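Ellimcombe Adult Learning
Sorting and Clearing: Running a Community Repair and Reuse Shop
Handout 4: Old computers and what to do with them
Tutor: Aitana Peñalver

What this session covers

Last time we dealt with furniture and textiles. Computers need more care at the front desk, because they hold people's private papers and because the value is hard to judge by looking. By the end of the session you should be able to take in a machine, fill in the intake sheet, and decide which of the four shelves it goes to.

You do not need to know how to mend one. That is the job of the bench, and we look at the bench in Handout 5.

1. Taking a machine in

Ask the donor three things before you accept it. Does it switch on? Is the charger or mains lead with it? Has everything they want to keep been copied off?

If the answer to the last one is no, hand it back and give them the leaflet. Do not offer to copy files for them at the desk. The Clellow shop did this for a while and ended up with a drawer of memory sticks that could not be matched to their owners.

Write the donor's name and a contact number on the sheet, then tie the paper tag to the machine itself. Tags tied to leads or bags go missing. The donor signs the bottom half, which passes the machine to the shop and gives us permission to wipe it.

2. Storage drives

Treat every drive as full until it has been wiped and the sheet signed to say so. A machine that will not start still has a readable drive in most cases. Laptops may have the drive fixed to the main board, and these should be marked "board drive" on the sheet so that the bench knows not to look for a separate one.

Drives that cannot be wiped are destroyed. They go in the locked tin, and the tin goes to the contractor when it is full. Write the serial number in the tin book first.

3. The four shelves

Shelf A: works, complete, worth selling as it is.
Shelf B: works or nearly works, needs a part or a clean.
Shelf C: for parts.
Shelf D: for recycling.

Most donations belong on C. Beginners put too many on B, and the bench then fills up with machines that cost more in time than they will bring in. Use the figures below as a guide. They come from the Kariuki Road shop and cover one full year.

Computers taken in: 1042
Sent to recycling: 670
Stripped for parts: 311
Sold or given away working: 61

The three outcomes add up to the total. For the exercise on the back page, work out each one as a percentage and be ready to say whether you think the shop should have turned more machines away at the door.

4. Parts worth keeping

Memory, power supplies with a clear label, processors, screens without cracks, and any charger. Fans are kept only if they are quiet. Main boards are kept if they are whole and the maker can be read, as people do come in asking for a particular one.

A processor travels best left in its socket with the lever down. If it has to come out, put it in a lidded plastic tray and keep it away from coins and keys. Bent pins or contacts usually mean the part is scrap. Wear the wrist strap when handling bare boards.

5. Batteries

Swollen laptop batteries do not go on any shelf. Put the whole machine in the sand bucket outside the back door and tell the shift lead. Do not try to remove the battery or press it flat. Loose batteries that look sound have their contacts taped and go in the blue box.

6. Pricing

We price from the Alel list, which is updated each February. If a machine is not on the list, find the nearest one of the same age and take off a third. Write the price on the tag in pen.

Before next session

Read Handout 5, pages 1 to 3. Bring one dead gadget from home, with its batteries out. Anyone who missed the safety talk should come at 6.30 pm so we can go through it first.

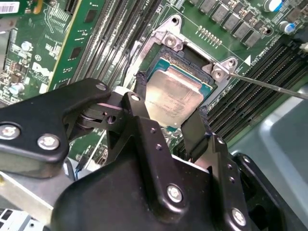
Fig. 1. Processor in its socket on a Dell main board (see section 4).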